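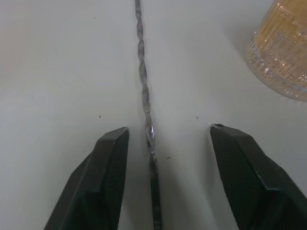
**Figure 1.** Twisted wire on a white tabletop.

### 3.2 Who keeps the fast, and how

I went into the Ravham interviews expecting the Lenten fast to be the dull bit. I'd come for the processions, really, and the food was meant to be a paragraph or two in the background. Then I sat down with Ho-yin Chou, who talked for most of an afternoon about soup, and my plan for the chapter rather fell apart!

We spoke to 44 households in all, 35 of them in Ravham itself and the rest out at Prultov, where the chapel is smaller and the rules (so everyone there told me) are stricter. Most people gave up meat and a fair few gave up sugar, but the word "fast" covered a lot of ground. One man of 59 took nothing but bread and water until the evening service. His daughter skipped biscuits and counted that too – and he agreed with her, which surprised me.

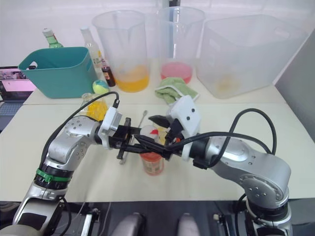 **Figure 2.** Two silver robot arms with their grippers meeting around a small orange-red jar.

Haris Delić and I argued a good deal about how to code these answers. He wanted a scale running from light to strict. I kept coming back to what Ingrid Pruitt had said in March, when we tried out the questions on her: she couldn't tell us how strict she was, only who she was doing it with. So we ended up recording company as well as food, and I'm glad we did. People who ate the evening meal with neighbours described the day quite differently from those who broke the fast alone, even when the plates held much the same things.

Prultov had one more habit I hadn't met before. Families there put the cost of the missed meals in an envelope and hand it in on Easter morning, unopened and without a name on it. Shu-fen Mok has been through the chapel accounts for this, and I come back to her totals in Section 4.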